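Home Projects Reports Gallery Contact

Does Rest Help Shooters? Free Throws and Days Off in the Galtdale Youth Basketball League

Student project report, Introductory Statistics for Sport

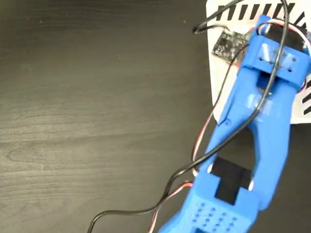
Figure 1. Small circuit board on a white card with black stripes, dark wooden tabletop.

1. Why I picked this

I have played basketball since I was small and I have heard the same argument from every coach I ever had. One side says a tired player misses free throws because the legs go first. The other side says a free throw is all routine, and a player who has been on the floor three nights in a row is in better rhythm than one who has been sitting at home. I wanted to find out which side our local league would back up, and I got really lucky, because the league keeps wonderful paper score sheets and let me use a full season of them!

My question was simple: do players in the Galtdale league make a higher share of their free throws when their team has had more days off before the game?

I guessed yes before I started. I wrote the guess down in my project notebook in October so I couldn't change my mind later.

2. The league and the data

The Galtdale league has 28 teams in the age group I looked at. Games are played in three gyms, and the schedule is uneven. A team can play twice in two days and then wait more than a week, depending on when the gyms are free. That unevenness is annoying if you are a parent driving to games, but it is great for a project like mine, because the same team shows up in the data both tired and rested.

Each score sheet lists every free throw as a circle, filled in if it went through. I typed all of them into a spreadsheet by hand. The final count was 2,532 free throws. For each one I entered the team, the gym, the quarter, whether it was made, and how many days had passed since that team's last game. I gave players a code number and left their names out.

Typing took much longer than I planned. Some scorers fill in their circles neatly and some just put a slash through them, and at first I read the slashes as misses. After the first batch the totals did not match the final scores, so I went back and redid those sheets. From then on I checked each game by adding up the points before moving on. I would tell anyone doing a similar project to build in that check on day one.

I threw out technical foul shots, because the team picks its shooter for those and it is usually the best one. I also left out each team's opening game, where "days since last game" has no meaning.

3. How I sorted the games

I made three rest groups:

Short rest: the team played the day before or two days before.
Medium rest: three to five days off.
Long rest: six days or more.

I went back and forth on where to draw the lines. My first version had five groups, but the longest one had so few shots in it that a single hot game moved the whole percentage. Three groups gave me a decent number in each.

I also wanted to know about minutes, since a player who sat most of the game before is not tired no matter what the calendar says. Sadly the score sheets do not track substitutions. The closest thing I could do was separate starters from bench players, because starters are marked with a star.

For the comparison itself I used a chi-square test, which we covered in class, and then a shuffle test, which we did not cover but which I fell in love with. You take all the makes and misses, mix them randomly across the rest groups, and see how big a gap you get by pure luck. Then you do it again, lots of times. I ran 900 shuffles for each comparison. Watching the results pile up into a little hill on the screen was my favorite part of the whole project.

4. What I found

The gap between short rest and long rest was small. Long rest came out slightly ahead, so my guess pointed in the right direction, but the shuffles produced a gap that big or bigger very often. I can't claim that rest made a difference for the league as a whole.

When I looked only at the fourth quarter, things got more interesting. The short rest group dropped off late in games more than the other two groups did. The medium and long rest groups looked almost the same as each other. If coaches are right about tired legs, the end of a game is exactly where you would expect to see it, so I was very excited when that chart came up. But the fourth quarter has fewer shots in it than the full game, and the shuffle test still called it a maybe.

Starters and bench players both followed the same general pattern. Bench players shot worse in every group, and that probably says more about practice time than rest.

The biggest difference in the entire data set had nothing to do with my question. It was the gym! Teams shot clearly better at the Chettiar gym than at the other two, and that held for home teams and visitors alike. I have played there myself and I think it is the wall. Behind each basket there is a plain wall close to the end line, while the other gyms have open bleachers where people walk around. I have no way to test that from score sheets, so please take it as one shooter's opinion.

5. Things that could be wrong

The gym effect made me worry about my rest results. Suppose the short rest games happened more often in one of the harder gyms. Then I would be measuring the gym and calling it rest. I checked, and the short rest games were spread fairly evenly, with a few extra at the Bridus Center. I reran the comparison within each gym separately and the overall picture stayed the same, only noisier.

Team schedules also do not show everything. Some of these kids play for a school team or a travel team too. A player on "long rest" in my spreadsheet might have had a tournament that weekend. I would love to have that information, but it would mean asking families, and that was too much for one semester.

Then there is the question of who gets to the line. Players who attack the basket get fouled more, so a handful of them account for a big part of the shots. If one of those players had a bad week, it would show up in the group totals. A better study would compare each player with their own average. I tried this for the most frequent shooters and the results bounced all over the place, because even they did not have enough shots in each group.

6. A note on the practice test

Besides the score sheets I ran a very small test of my own with my team, the Wiloda Hawks. After a normal practice, everyone who wanted to take part shot ten free throws fresh, ran two full sets of lines, and shot ten more right away. Most of us got worse on the first two or three shots after running and then settled down. I did not include these numbers in the results, because we all knew what was being tested and a couple of my teammates were hamming it up. Still, it was a blast, and it gave me an idea. Maybe the tiredness that matters comes from the last two minutes of running and has very little to do with what happened the day before.

7. What I would do next

First, I would add a second season. With twice the shots, the fourth quarter result would either firm up or go away, and I really want to know which!

Second, I would ask the scorers to write down the game clock next to each free throw. They already do it for timeouts. With clock times I could look at shots that come right after a long stretch of play with no whistle, and compare them to shots after a timeout. That is much closer to the question I ended up caring about.

Third, I would go and shoot at all three gyms on the same day and try hanging a plain sheet behind the basket at the ones with bleachers. My coach has already said we can borrow the tarp from the equipment room.

8. Materials used

Score sheets from one full league season, on paper.
One spreadsheet with a separate tab for each gym.
A short shuffle program that I wrote myself, starting from the coin flip exercise we did in class.
Project notebook, with the original guess on the first page and the list of corrected games at the back.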